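Wednesday

Up before six to get the early bus to Sultcombe. Rain all the way and a long wait at Harnbridge, where the café by the stop has put its tea up again. I had a flask so I did without. Read 40 pages of the library book, which is due back and which I am not enjoying much.

Saranya Alva met me at the surgery and we went through Mum's tablets with the nurse. She is down to 4 a day from Monday if the blood pressure stays where it is. Mum was in a good mood and wanted to talk about the hedge. Soup for lunch, then she slept until three.

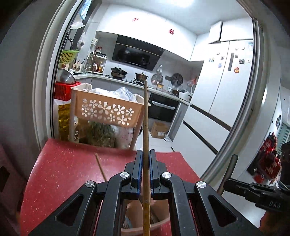 Is it worth keeping the allotment on for another year? I think so, provided Sorcha Lenihan takes the bottom half and we split the rent.

I rang her about it after tea. She wants to put in broad beans and leave the currants where they are, which suits me. The water butt needs a new tap and the path floods by the gate. She will ask her brother for slabs. I said I would see to the tap, as I have one in a drawer somewhere from the old house.

Home on the last bus but one, 15 minutes late. Toast and a bath. Wrote the cheque for the window cleaner and couldn't find a stamp. The back bedroom still smells of paint so I have left the window open a crack and shut the door on it.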